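Nos règles pour les fruits, version de mars

Publié le 2023-03-09 par Blandine

En février, on a repris la fiche de consignes du poste de saisie. L'ancienne tenait sur 11 lignes et Woo-jin était le seul à la suivre. La nouvelle en garde quatre, à lire avant chaque série.

Première règle : noter les défauts de peau avant de lancer le bras - sinon on ne sait plus qui a marqué le fruit. Deuxième règle : laisser un vide entre les pièces, assez large pour les doigts.
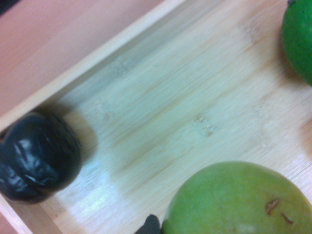
Plateau en bambou, vue du poignet. Deux petites marques brunes sur le gros fruit vert, à noter dans la fiche.

Troisième règle : on approche par le flanc, vitesse réduite sur les derniers centimètres. Seul-gi voulait un seuil de force unique, je préfère un seuil par fruit. On en reparlera.

La quatrième concerne l'arrêt d'urgence : une personne à portée de main, toujours, même pour un essai de deux minutes. On a plus de 200 essais notés comme ça dans Wirkel. Poppy relit la fiche pour la version anglaise.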